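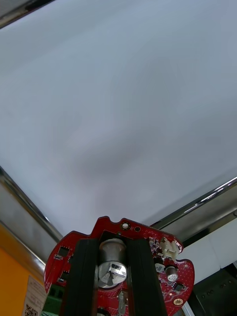

Figure 4. Top panel and chrome rails, with the label on the orange-yellow panel at lower left.

4 Fitting and cleaning the top panel

This section applies to the Fodmont bench enclosure with the Plurholm rail kit. Read section 2 (tools and lifting) before you start. If your enclosure has the older Dridside rails, use the supplement packed with those rails. The two kits have different clamps and the parts can't be mixed.

Revised 24/03/2018. Replaces the January issue.

4.1 Dimensions

Height to top panel, standard legs: 1,883 mm
Length of each rail: 1,169 mm
Depth of rail seat: 20 mm
Clearance needed above the top panel: 200 mm

Measure the clearance at all corners. Floors in older buildings can fall away enough to use up the allowance on one side. Level the legs first (section 3.6).

4.2 Before you start

Two people are needed to lift the panel. You will also need:

- a 5 mm hex key (supplied)
- two step stools of equal height
- a spirit level
- a soft, lint-free cloth
- clean cotton gloves

CAUTION: Switch off and unplug all equipment inside the enclosure before working on the rails or the top panel. Cover anything that can't be moved.

CAUTION: Don't stand on the side panels, the rails or the bench top.

4.3 Fitting the rails

1. Find the panel label on the orange-yellow panel. Write the serial number in the space inside the back cover of this guide. The label will be harder to reach once the bench is loaded.

2. Wipe the seats on the uprights. Remove any packing foam left in the corners.

3. Hold the first rail against the upright with the polished face outward. The stamped arrow on the hidden face points toward the top panel.

4. Hook the rail over its two locating pins and lower it until it stops. The rail should drop the full 20 mm into the seat. If it stops short, lift it off and check the seat for foam or a displaced washer.

5. Start both clamp screws by hand. Leave them finger-tight.

6. Repeat steps 3 to 5 for the second rail.

7. Check that the rails meet cleanly at the corner. A gap you can see light through means one rail is not fully seated.

Note: The rails are left and right handed. A rail fitted on the wrong side will sit on its pins but the clamp screws will not line up. Don't force them.

4.4 Fitting the top panel

1. Put on the cotton gloves. Remove the protective film from the underside of the panel only. Leave the film on the upper side for now.

2. With one person at each end, raise the panel above the rails and bring it down square. Keep fingers out of the space between the panel and the rail.

3. Slide the panel toward the back of the enclosure until it meets the stop.

4. Look along the underside from below. The edge of the panel should follow the rail for its whole length, with no lifted corner.

5. Place the spirit level on the panel, first along its length and then across it. Adjust the legs if needed. Don't pack the panel with card or tape.

6. Tighten the clamp screws a quarter turn at a time, moving from one rail to the other. Stop when the hex key begins to resist.

7. Remove the film from the upper side.

CAUTION: Overtightening the clamps can bow the panel. If the panel creaks while you are tightening, back off all screws by one full turn and start again from step 6.

4.5 Checking the fit

Press upward on the underside with a flat hand near each corner. There should be no movement and no click. Then switch on the room lights and check the underside for dents, film residue and handling marks. A soft shadow on a pale, smooth surface is usually cast by something below it, so move the light or the object before reporting a mark as a defect. A true dent keeps its position when the light is moved.

4.6 Cleaning

Top panel: Wipe with a damp cloth and mild dish soap, then with clean water, then dry. Work in straight strokes from one side to the other. Don't use scouring pads or any cleaner that contains bleach.

Chrome rails: Dust first with a dry cloth. Remove fingerprints with a cloth dampened with water and buff dry straight away. Metal polish is not needed and will leave a white line where the rail meets the panel.

Orange-yellow and white panels: Use a dry or slightly damp cloth. Don't wet the label or rub across the QR code. If the label has come off or the code will no longer scan, order a replacement using the serial number recorded in step 1 of 4.3.

Equipment mounted beside the enclosure: Follow the maker's instructions. Keep liquids away from any openings in its housing.

4.7 Common faults

Panel rocks when pressed at one corner
Check that both rails are fully seated, then check the legs for level.

Rail has a dull patch
Dried soap in most cases. Wipe with clean water and buff. If the patch stays, check whether a piece of clear film is still on the rail.

Clamp screw turns without tightening
The captive nut has left its slot. Remove the rail, push the nut back in and refit from step 3 of 4.3.

Panel won't reach the rear stop
Film is caught under the edge. Lift the panel off with two people, trim or remove the film and refit.

4.8 Spare parts

Rails are sold in pairs only. Clamp screws and captive nuts come in a bag of 20. Orders go through Rashidi, who will ask for the serial number and the rail kit name. Allow for the full rail length when arranging delivery to an upper floor.

Go to section 5 to fit the shelf brackets.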